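Checkout

Eleven, the card on the door said. Eleven sharp. Beat Egger had forty minutes and one sock.

He'd been in the room 7 nights. You wouldn't think a man could spread so far in seven nights. Shirts over the chair, chargers behind the chair, a jar of something from the Chukwu shop that he'd bought for his sister and then opened. Coins everywhere. He swept them off the sill into his palm and then had no pocket to put them in, being still in a towel.

Trousers. Right. Trousers first.

The phone went. Lertchai, downstairs already, of course he was.

"You are packed?"

"Nearly."

"You are not packed."

"I'm doing the bathroom," said Beat, who was on his knees by the bed, feeling about underneath it for the other sock. Cold tiles. Dust. A pen that wasn't his. He kept the pen.

"The bus to Varnusau doesn't wait. It is not that sort of bus."

"Ten minutes."

"You said this yesterday, for dinner," said Lertchai, and rang off.

The ticket, then. That was the thing he hadn't said. He'd had it last night, he was certain, he'd read the number off it to the woman from Brama over the phone, 3,519, and she'd read it back to him twice in that slow voice. Then he had put it down. Then he'd had a cold coming on and taken two tablets and emptied his coat on the bed, all the old tissues and wrappers, and cleared the lot away in one go because for once in his life he'd wanted to be tidy.

Oh no.

He shuffled round to the foot of the bed.

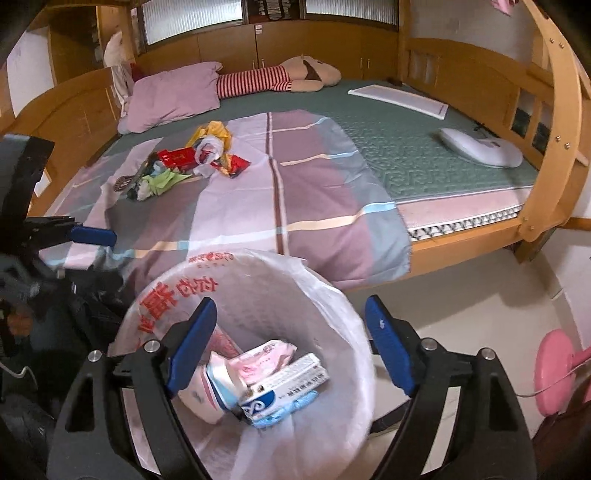

He went in with two fingers, like a man taking a chip off someone else's plate. Wrapper, no. He smoothed it out anyway, both sides. The white box rattled, nothing in it but a folded leaflet, and he unfolded the leaflet all the way, yards of it, tiny print, and then couldn't get it to go back. Tissues. He did the tissues last and he did them quickly.

No ticket.

He sat back against the bed with the sheet hanging by his ear and tried to think. Think, Beat. Coat, bed, bin. Before that the phone. Before the phone, the stairs, the man at the desk wanting 2,000 for the laundry and Beat not having change, and going through his book for the note he kept in the back of it.

The book!

Where was the book. Not on the chair. Not under the shirts, which he threw one by one at the suitcase, and most of them went in. Not in the bathroom, though his toothbrush was, and the good soap, so that was something. He stuffed them down the side with the jar. The jar wasn't shut properly. He would find that out in Varnusau.

Phone again. He let it ring. It rang 4 times and stopped and then there were feet on the stairs, not hurrying, and a knock.

"It is open," Beat shouted. "I mean come in."

Lertchai Noiphan stood in the doorway in his hat with his one small neat bag. He looked at the suitcase. He looked at the leaflet, which had got across most of the floor by now.

"I can't find the ticket," said Beat. "It's in the book and I cant find the book."

"The Fatley book? With the boat on the front?"

"Yes! Where?"

Lertchai put down his bag, unzipped it, and took out the book. "You lent it to me at dinner. You said, read it, it's very good, the ending will surprise you." He turned to page nine, where the ticket was, and where he had evidently given up. "It is not very good."

Beat kissed him on the hat. Then he knelt on the suitcase and pulled at the zip, which went round as far as the corner and stuck there on a sleeve.

"Push," said Lertchai, kneeling down next to him. "No, the other side. Push teh other side."

It closed. They carried it down between them, bumping every step, and they were nearly at the street when Beat looked at his feet and saw that he'd only ever found the one sock.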